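Home | Posts | Reading | About

The one-in, one-out rule and other things I don't believe

April 2026
4 minute read

My sister-in-law has started sending me decluttering advice. She means well. The latest was a newsletter by someone called Lilibeth Barredo, who says the average home holds 4,000 things nobody would miss, and that you can get rid of 1,000 of them in 30 days if you follow her plan. I would love to know who did the counting. Does a box of paper clips go down as one thing or a hundred? The newsletter doesn't say, but it does have a link to buy the planner.

I did try the plan. I lasted three days, all of them in the kitchen, and most of what I got rid of was takeout menus and dried-up pens. Those were going in the trash anyway. I resent giving a method credit for that.

What bothers me more is the test you're supposed to apply. Have you used it in the past year? If not, out it goes. By that test I should have thrown away the turkey pan every fall, my one good suit, and the long extension cord that kept the freezer running last December when the outlet in the garage quit. A year is an odd length of time to pick for owning things. I suspect it was picked because it sounds reasonable.

Then there is the small stuff, which all these people hate. Caps, odd blocks, the little pieces that have come away from whatever they belonged to.

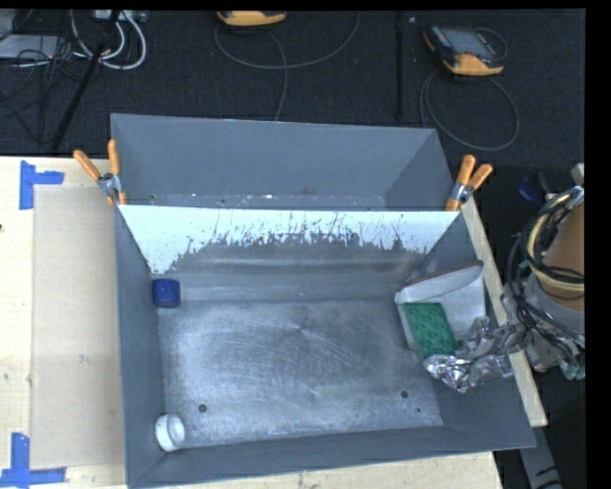 Caps, a green brick and a white block. Keep or toss?

Barredo would say toss, and she'd say it fast, before you had time to think. I'm less sure. A bottle cap is trash until the bottle turns up without one. My friend Gerardo Tiongson keeps a coffee can of this kind of thing on a shelf over his washing machine, and I've seen him go to that can and come back with the right part more than once. I've also seen him dig for twenty minutes and come back with nothing, so I'm not going to start a newsletter about the can either.

The other camp sells containers. Manov makes a stacking set called the Istau, and the reviews are full of people who say it changed how they live. I bought one. It's a set of boxes. My batteries and tape are now in boxes, and I have to lift two of them to get to the third, so the tape has moved back to the counter where it was before. 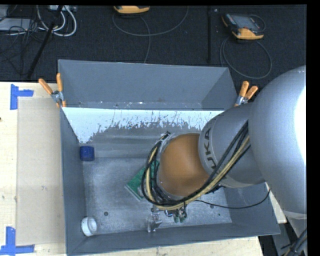
I'm also tired of the idea that a messy drawer says something about my state of mind. I've been perfectly cheerful with a messy drawer. I've been miserable in a very tidy apartment, the one on Prindcombe, where the closets were so small that I couldn't have made a mess if I'd wanted to.

If somebody has kept up one of these systems for longer than a few months, with kids or a hobby or a dog in the house, write and tell me. I'd want to hear about the garage too, and please don't send me the photo from the first week. Meanwhile the Istau is up for grabs if you can collect it. The lids all fit, I checked.

Contact | Copyright Macaraeg Notes | Back to top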